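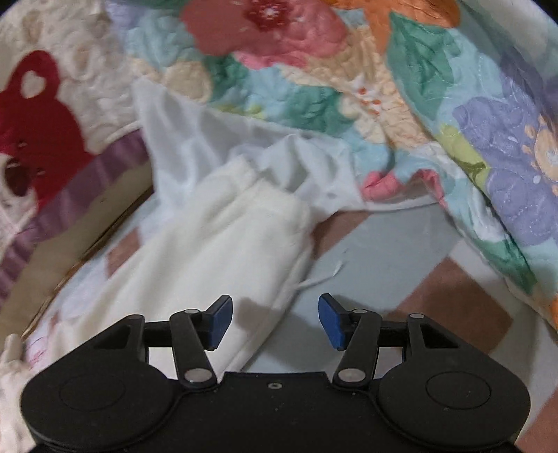

Saturday, die casting cell 2, Nastum bracket

Third trial of the Nastum bracket in the aluminium alloy from Manero. Die is the Boström two-cavity, back from repair with the new ejector pins. Metal held at 155 over the last setting on the card, then brought down in steps after the first shots flashed at the parting line. Card to be rewritten once we settle.

Shots 1 to 30 scrapped as warm-up. Shots after that kept, bagged by cavity and marked A or B on the runner side.

Cavity A fills cleanly. Cavity B still shows a cold lap on the thin rib, same place as June. Moved the changeover to second phase earlier by 30 mm of plunger travel. Lap got shorter but did not go. Moved it earlier again and got blisters on the flange, so went back one step and left it there.

Sectioned four parts from B. Porosity sits under the boss, well away from the sealing face. Acceptable to the drawing, which only calls for a leak test on the bore. The two I cut from A were sound at the same depth.

Shot counter at end of run: 1553. This includes the earlier trials, as the counter was not reset when the die went out.

Spray: the left-hand nozzle on the fixed half was partly blocked. Cleaned it at the break. The parts before and after are in separate bags — do not mix them, the surface is visibly different and the paint trial needs one or the other.
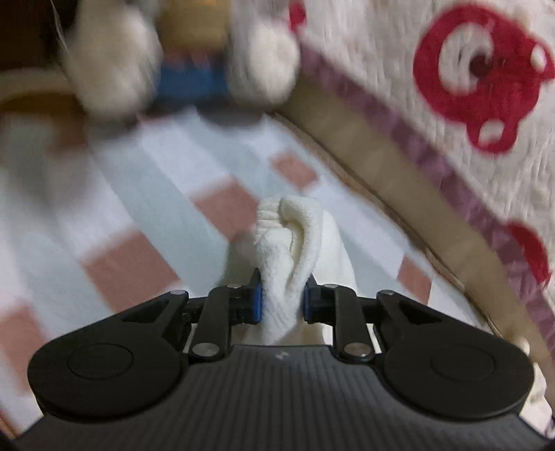 Why does only cavity B show the lap?
The runner to B is longer by one bend, so the front reaches the rib later and cooler. Its overflow is also the smaller of the two. Opening that overflow is the cheaper change and should be tried before anyone touches the gate.

Trim tool: burr on the inside edge of the slot, both cavities. Punch is worn on one corner. Sent to Tusetus for regrinding, with a note to keep the existing clearance. Until it returns, deburr by hand with the half-round file and check the slot with the go gauge.

Machining: 133 castings passed over to the mill for facing and drilling. Datum pads are good. One clamp marks the outer wall if pulled up hard, so fit the brass pad under it.

To do
Open overflow on B, then repeat with the same card
Reset shot counter and write the old figure on the die plate
Ask Manero for the melt certificate, missing from the last delivery
Leak test, bags 3 and 4 first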